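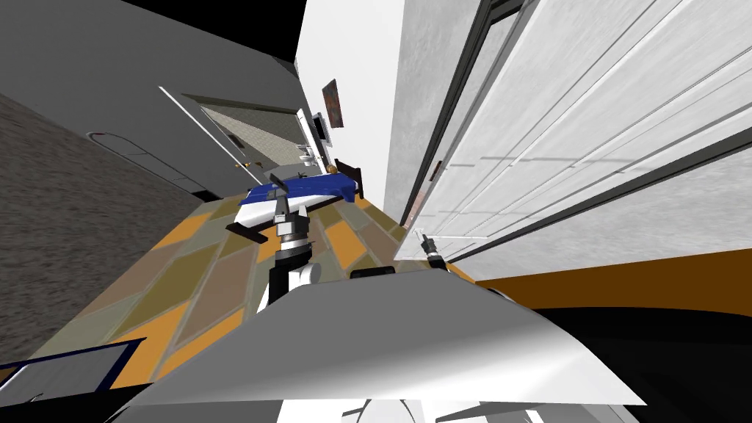

Ticket 3105. Wanudon sim cell, bedroom layout. Reported problem: left arm stops short of its target pose and the grip check then fails. Controller is the Parri build, arms and grippers use the stock Skustier models. The room sits at a steep tilt in the body camera view, with the tile floor running diagonally, so the first thing checked was the camera mount offset. The left gripper is over the bed at this point and the right one is down by the wardrobe doors. The right arm has no errors logged and was left alone.

Status: open, assigned to cell maintenance

Entry 1
Restarted the controller and reloaded the layout. Same fault, code 109, on the left arm only. Ran the pick again from the home pose 3 times and got 109 each time. Saved the logs to the ticket folder.

Entry 2
Compared the body camera mount file with the copy on the Mukside cell, which runs the same robot without this fault. The pitch value is different. Ours was changed in October when the body panel model was swapped. Copied the Mukside value over and reloaded. The arm now reaches the target pose, but the grip check still fails. Code 109 is gone and we get code 14 instead.

Entry 3
Code 14 means the fingers report closed with no contact force. Opened the wrist camera view to look at the finger position against the object.
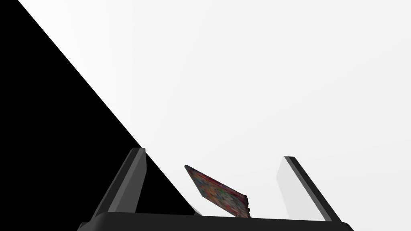 Checked the collision shapes next. The left finger pads were still using the old shape from before the model swap, and it is thinner than the one you see drawn. Replaced both pad shapes with the current ones and set the close width back to the default. Do not edit the close width by hand to get around code 14. It hides the fault and the object drops later in the run.

Entry 4
Full run started at 2:40 pm with the new pad shapes. Leave the cell on the maintenance profile until it ends. If code 14 comes back, attach the wrist log and the contact log to this ticket and do not open a new one.

Still to do: add the mount file to the list of files checked after any model swap.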